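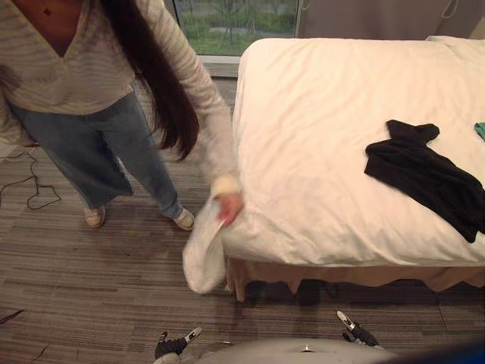
Don't blow the whole budget on the arms, a reader wrote to me after the last version of this page, put some of it away for fingertips and somebody's time. Fair enough! I've rewritten most of the page with that in mind.

August
By Dae-han Heo
Print this page | E-mail this page

Batness two-arm set for clothes and bedding

I plan equipment for people who want a robot to work with cloth in ordinary rooms, and the Batness is the one I get asked to price most often. You get two arms, a pair of jointed grippers, a small camera at each wrist and one up at the head. What you don't get is anything that wears out, and with clothes that turns out to be a longer list than most folks expect (it was for me, the first time).

I usually start a quote by asking what's going on the bed. Shirts and towels are one kind of job. Sweatshirts, anything with a zipper, anything thick enough to bunch up, those are another, and they're the ones that send me back to the spare parts page. If your plan says "laundry" and stops there, please go open a drawer and write down what's in it before you call me. It changes which tips I order.

Standard tips come with the set. I'd add the Zerari soft ones, $157 a set, and I'd buy them with the first order so you aren't paying for shipping twice. Sleeves for the arms are sold by Gutance and you pick the size yourself, so measure at the wrist and again higher up. I guessed once and had to send the whole box back.
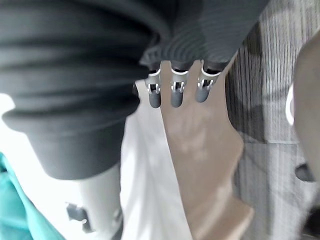 The sleeves also need washing, so get a second pair. You'll be glad of it the first week, when one pair is in the dryer and everybody wants to keep going.

Now, people time. I budget for one person in the room with the machine whenever it's running, handing over items, straightening the duvet, putting things back where they started. That line gets left out of almost every plan I'm sent! New helpers need 8 hours of training before I'm comfortable, and I'd split it over two days. Write it in as wages. If you hide it under "setup" it'll get cut at the first meeting, I've watched it happen.

Then there's the room itself. A real bed beats a table with a sheet over it if beds are what you care about, and you may already own one. Check how high the mattress sits against the reach chart before you move any furniture. Think about where the power cable goes too, and buy it longer than you need. Carpet is OK with the standard base, though I'd ask for the wider wheels if yours is deep.

Dark clothes are a sore spot. Wrist cameras sit very close to the cloth, and black folds next to a bright window can be hard to read. I put a plain floor lamp and some window shades in the budget now, which is cheap stuff compared to the rest, and I pack a few colored things along with the black ones for the early sessions. 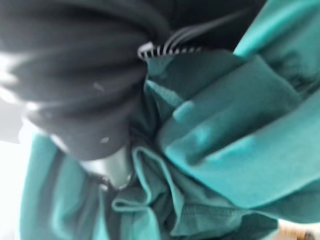 Ordering and delivery

I order through Chukwu. Lead time is 6 weeks for the arms, and the spares ship separately, generally sooner. Deliveries to my area come on a Thursday, so have somebody home who can sign and who doesn't mind a heavy crate in the hallway.

The service plan is optional and runs 5 years. I take it for anything that'll be used every day. For a short project I'd skip it and keep the money for tips.

Send me your list of garments and the mattress height when you ask for a quote, and tell me if there are stairs.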